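Home | Products | Filing & Storage | Trade Orders | Contact

Camura Lateral Filing Cabinet, Four Drawer
2021-12-02, by Noura Rizk

Every cabinet maker says "office grade". We've stopped taking much notice of it. The last lot we stocked had that printed on the carton, and the runners were grinding by May. So we loaded the Camura before agreeing to list it, and our view is that it's decent, with reservations.

The body is powder-coated steel in grey or charcoal. Weight limits on the maker's sheet look optimistic to us, so we'd load the bottom drawer first and leave the top one light.
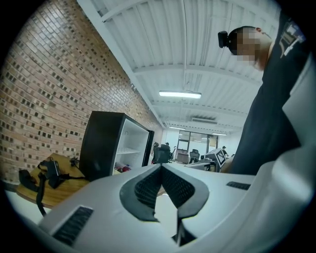 Does the lock secure all four drawers?
One key locks the lot, but it's a basic cam lock and we wouldn't trust it with anything valuable.

Colour matching is fair. Charcoal units from separate batches can differ a shade, so order together if they'll stand side by side. The Findex label holders are sold separately, which we think is a bit cheeky at this price. Delivery is to the kerb, and stairs cost extra.
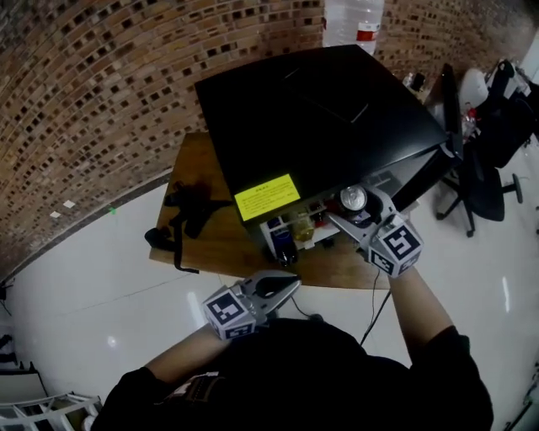
At the table, both hands in use.

Order code 2770. Spare keys, code 592. Allow 13 working days for charcoal. Ask for Danish Jatoi if a drawer arrives out of square.

© Wamach Office Supply | Contact us | Back to top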